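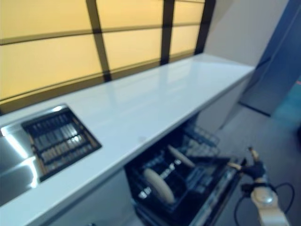 Tracey Bloxham did not want a window over her sink. The only view on that side was the brick wall of the next building, and she had looked at it for six years while washing up. When she renovated her kitchen in Verkley, she asked for light without a view. What she has now is a wall of pale yellow panels, lit from behind and divided by dark strips, with a long white counter running in front of it. The counter is glossy, so it takes some of the yellow too, and with the dishwasher open under its front edge you can load plates beside a wall that glows like the screen of an old paper lantern.

I visited her on a dark afternoon, and I confess I came with doubts. I grew up in a house where the kitchen had one bulb in the middle of the ceiling, and my mother stood always in her own shadow. A lit wall seemed to me a thing for hotels. But after one hour and two cups of tea I had stopped thinking about hotels. I was thinking about my own kitchen, and about how badly I see my knives.

The idea came from Gopinath Pinto, a designer who works mostly on small apartments. He told me that people spend a great deal on lamps and then hang them behind the person who is working. "You put your body between the light and the onion," he said. With a lit wall the light comes toward you, over the counter. He admits it is not enough alone for fine cutting, and in most of his kitchens he adds a narrow strip under a shelf or a lamp at the side. Tracey refused the shelf. She did not want anything on that wall, not even a hook.

The color took more time than the construction. Pinto brought sample sheets, which they taped up and looked at in the morning, at noon and after dinner. White was the first to go. Tracey said it made the milk look blue. A stronger amber was nice in the evening but gave everybody a tired face at breakfast. They chose the pale yellow in December, when there was not much daylight to compete with it, and she worried until spring that she had chosen wrong.

Keith Hollis, who fitted the panels, had other worries. A wall behind a sink receives water, soap and sometimes tomato sauce. He wanted every panel to come out separately, so that a person could reach the lights without breaking the rest, and this is how the dark strips entered the plan. Tracey had imagined one big sheet with no lines. Now she prefers the lines. She says they give the eye a place to rest, and Hollis says they gave him a place to put the screws.

The sink is stainless steel, at the left end of the counter, and over many weeks Tracey has developed opinions about it. She is against draining racks that stand on the counter all day. Her rack is a black one that stays with the sink, and whatever does not fit there goes to the dishwasher. "If I leave one cup out, the wall shows it to everyone," she told me. It is true that a glossy white surface is not a forgiving surface. Every small mark has its moment. She wipes with a soft cloth and warm water, and for the steel she uses the same cloth, going along the grain. She stopped buying special sprays after the second bottle.

Not every person in the building is convinced. Her neighbor Malcolm Crabtree came to see it and asked at once what it costs to run. Tracey did not know. She keeps it on low in the daytime and turns it up when she cooks, and she has not noticed a change in her bills, but she is honest that she does not read them closely. Malcolm went home and bought a good lamp for 64 dollars. He is very happy with it, and I think this is also a fair answer to the problem.

If you would like to try something similar, Pinto advises to begin with the samples and to keep them up for a full week. Ask your installer how each panel opens, and ask him to show you with his hands. Put the switch where you enter the room, together with a dimmer. And have a licensed electrician do the wiring near the sink, even if your cousin is clever.

Before I left, Tracey turned off the ceiling light and let me rinse my own cup. I took longer than the cup needed.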